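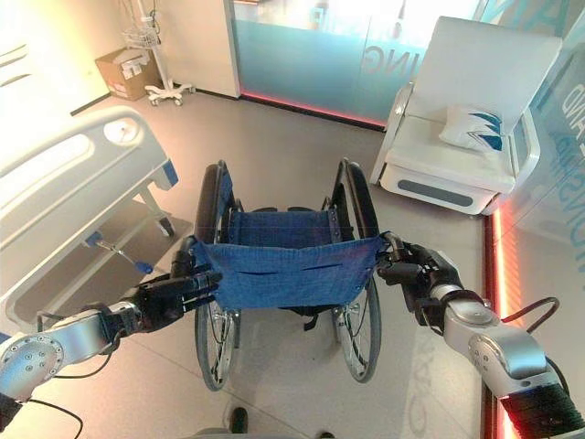 Our team picked the wheelchair pusher back in September, when it was one line on the project list at Promgate, the shared workshop where our class does its builds. We named it Hededness after a typo on our sign-up sheet, and by the time we noticed, we were all too fond of it to change it! The goal sounded small. We wanted a pair of robot arms to come up behind an empty wheelchair, find the two push handles and close their hands on them without shoving the chair away.

Most of our first month went into the reach. We wrote the arm program on top of a motion kit called Dondatex, which the workshop already had, and then spent many long evenings (and a lot of pretzels) fixing our own mistakes in it. The left and right arms kept finishing at different times, so one hand would touch first and turn the chair. We ended up making each arm wait for the other 5 centimeters short of its handle, and that helped more than anything else we did.

Fabric turned out to be its own headache, and we should have planned for it sooner. A push handle is hard and stays put, but a backrest or a seat gives when you lean on it, and our touch settings were all made for hard things. The grip surfaces have a pattern of little dots, and the blue cloth has a visible weave and a frayed edge, so with a finger pressed against it there is a lot of texture on both sides. 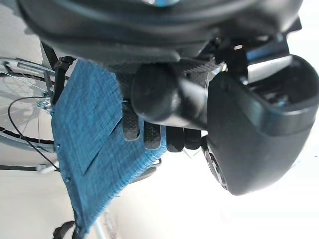 We ran 40 tries with the first touch settings and another 40 after we lowered the closing force. Our log has 259 lines in it by now, many of them just saying "again, slower." The second batch felt much calmer to stand next to, though we still want a better way to score it than our own opinions.

Next term we hope to try a chair with a different handle height, and to tidy the cables on both arms, a chore we have put off far too long. The wiring notes are in the Abubakari folder with the rest of our files.

14 shares · 6 comments

Recent projects
Abubakari: A Sorting Tray for Loose Screws
Picking a Motor for a Small Lift Table
Promgate Workshop: Term Project List
A Quieter Fan for the Paint Corner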